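ok quick update before I go to bed, because I promised Baiba I'd write this up and then didn't for two weeks.

So the club (robotics, evenings, the Teltley building, second floor, bring a sweater) has moved over to simulation for the summer. We only get the real lab when the grad students don't want it and in summer they always want it. So. Sim. Everybody can run it on their own laptop, sort of, if the laptop is decent. Mine is not decent.

The task for July is tennis balls into a tube. Sounds dumb. Is not dumb. A ball is round (yes) and it rolls, and the tube is only a bit wider than the ball, and the tube is see-through, which the vision people on our team have Opinions about. Delia Marinescu picked the task and she's been very smug since.

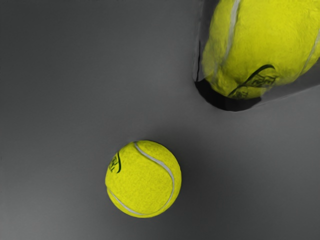 Top: ball in the tube. Bottom: ball not in the tube. Wrist cam.

I spent most of my first evening just on the wrist camera. From close up the tube is basically an outline. There's the curved wall catching a little light and a dark shadow under the end of it and that's all you get. My first detector found the balls great and then happily reported a ball inside the tube as a ball you could go pick up. I mean it IS a ball. So the arm went and tried to grab it through the wall. Several times. Baiba was watching over my shoulder and didn't say anything, which was worse.

The fix was stupid. We stopped asking the wrist view where the tube is. The room camera gets the tube once at the start of the run, we save the pose, and the wrist only does balls. Anything inside a circle around the saved tube pose gets ignored. Four lines of code and an entire evening.

Then there's the lime. Delia put a lime on the table. The planner has to leave it alone. It's green, the balls are yellow-green, and if you threshold on color like it's your first week (me) you get a very confident lime grab. After that I switched to checking shape AND color and it got better. Lime is a little long, balls aren't. I lowered the score cutoff too far at one point and it came back, so there's now a comment in the config that says LIME in capitals.

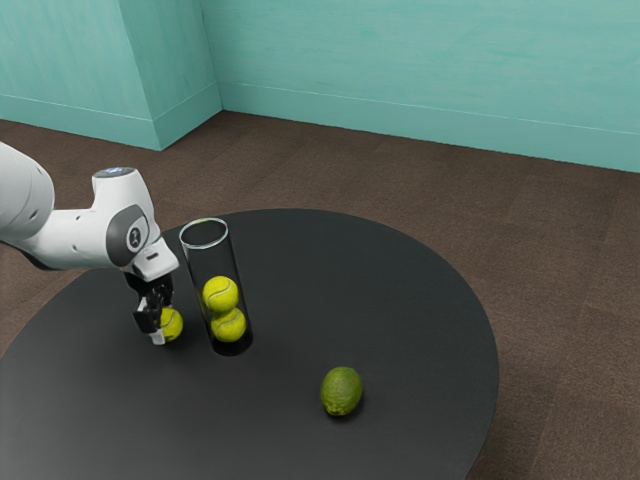

Side view with a ball in the fingers, two already in the tube. Lime minding its own business.

Numbers for the people who asked. We run batches of 200 with the starting positions shuffled. A run only counts if all the balls are in the tube and the lime hasn't been touched. First full batch: 16 good ones. Out of 200!! Delia wrote it on the whiteboard and drew a box around it so nobody could erase it.

Most of the fails were at the release. The arm gets the ball over the tube, opens, and if it's off center even slightly the ball sits on the rim, thinks about it, and goes off the table. Table is round too so there's no good side. We tried slowing down the approach, which helped a bit and also made every run take forever. What helped more was coming straight down for the last part instead of in on a diagonal. Hilten (other team, same task, different planner) was doing that from day one and let us suffer. Fine. Noted.

The other thing was grasp hight. Too high on the ball and it squirts out when the fingers close. Too low and you hit the table, and the sim does this horrible jitter thing, and then the ball is in another zip code. I ended up logging the wrist picture at a bunch of moments and flipping through them one at a time like a maniac. 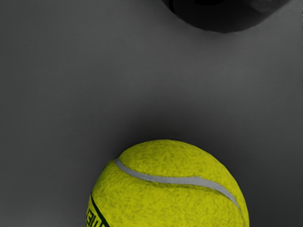 Wrist cam again, ball nice and big at the bottom. I have so many of these.

One thing I liked, the ball texture is really good. Fuzz, the seam, even bits of printing on the side. I had an idea to use the seam to figure out how the ball is turned and then remembered it's a ball and it does not matter how it's turned. Deleted the branch. We don't talk about the branch.

After the straight-down change and the new grasp height we re-ran the whole thing and got 65. Percent, not runs! I had to check it twice because the script prints both and I've been burned. Delia erased the box. I have a photo of the whiteboard somewhere, will post if I find it.

What's left is mostly the case where the loose ball starts right up near the tube. The open fingers need room on both sides and there isn't any, so the planner either bumps the tube or gives up and sits there.

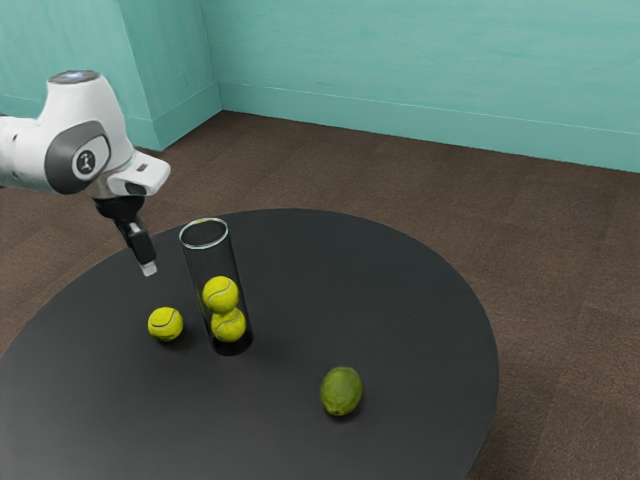
Baiba wants to push the ball out into the open first and then grab it normally. I want to turn the wrist so the fingers go in the other way. We've both got a version half working and both of them are bad in different ways. Mine sometimes finds an arm pose that is legal but looks painful. Hers pushed a ball into the lime, and then the lime counts as touched, and thats a fail. We'll do a batch of each and whoever loses buys the snacks.

Other stuff, fast:

Negash is the name of our planner now. It won the vote. I voted for Clasta and I'm over it.

If your sim opens with everything black, update your graphics driver. Then restart. Then ask me.

Please, please stop committing your log folders. The repo took so long to pull last time that I made dinner.

We have the real arm again in February if the booking holds. I'd like to have the tube thing solid way before that, so there's time to find out everything that's different on hardware. Somebody needs to bring tennis balls. And a lime I guess.

New people are welcome, you don't need to know any robotics, you need to be ok with watching the same thing fail a lot. Leave a comment or just show up. Ok bed.

Posted July 11, 2023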